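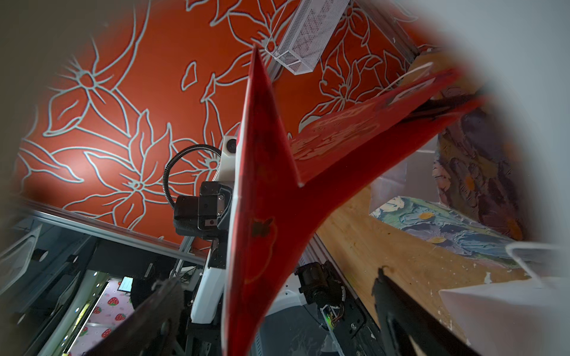
red folded card, flowered wall behind

Search this forum Search Advanced search

Keeping folded cards standing up

jastwood_k
Mine are red, folded once down the middle, with printing on both panels. I have 60 of them to put out and they keep opening flat. Paper is from Alent, bought in August. What do you all do?

paperbin
Score the fold again with a bone folder and leave them under a heavy book overnight. I did 165 place cards that way and lost two.

Tallgrass9
I wouldn't re-score a printed card. The ink cracks along the fold and you get a white line. A dot of putty under each corner is enough.

paperbin
Never had one crack. Depends on the stock.

moth_and_co
Red on a red wall is going to disappear, putty or no putty. I like the pale flower outlines, but I'd put the cards against something plain.

jastwood_k
The wall stays. I like them together.

Tallgrass9
Same here, the pale lettering goes with the flowers. Try the putty on one card first and see if it leaves a mark.

jastwood_k
OK, doing one of each tonight.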